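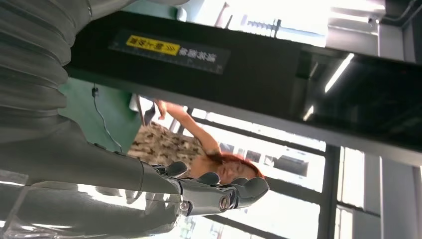
Notes for the talk, Prundbridge, 8/28/05

Slide 1. Good evening, thank you for coming. I speak a little slowly, so please raise your hand if a word is not clear. My subject tonight is soup in a small kitchen, and mainly the broth, which I make every week of the year, even in August.

Slide 2. Why I started. When I moved from Macedo I rented one room with two burners and a very small refrigerator. I bought canned soup for the first winter. It was salty and I was hungry again after an hour. My mother told me by telephone how to make broth from chicken backs, and I wrote it on the back of a gas bill. I still have this bill. (Show it.)

Slide 3. The pot. Mine holds 11 quarts and was made by Zident. The handle is loose but the bottom is thick, and this is what matters. A thin pot burns the onions. Please do not buy a new one before you look in your mother's cupboard.

Slide 4. What goes in. Chicken backs and feet, two onions with the skin, carrots, celery, a piece of ginger as long as the thumb. No salt at this stage. I made this mistake many times: the water goes down, the salt stays, and at the end you can not eat it.

(Pass the jar around now. Ask them to smell it before they read the label.)

Slide 5. Cooking. Start in cold water. Bring it up slowly and take off the gray foam with a spoon. Then the smallest flame, with the lid a little open. I leave it for four hours. My neighbor leaves it all night, but I do not sleep well with the gas on.

Slide 6. Cooling and keeping. Do not put the hot pot in the refrigerator. I pour the broth into flat boxes and stand them in a sink of cold water with ice. In the freezer it keeps for up to 16 weeks. Write the name on the box - I once served my guests frozen apple juice with noodles.

Slide 7. Three soups from one pot. First evening: rice, egg and green onion. Second evening: potato and leek. Third: Prullero, as we call it at home, with white beans, cabbage and 100 grams of smoked sausage. The bread must be old. Fresh bread becomes glue.

(If time is short, skip the potato one.)

Slide 8. When you are sick. I am not a doctor and broth is not medicine. But it is warm, it goes down easily, and you do not have to chew. Keep one box at the front of the freezer for this.

Slide 9. Questions. The recipe sheets are by the door. The sheet says two spoons of vinegar, please correct it to one.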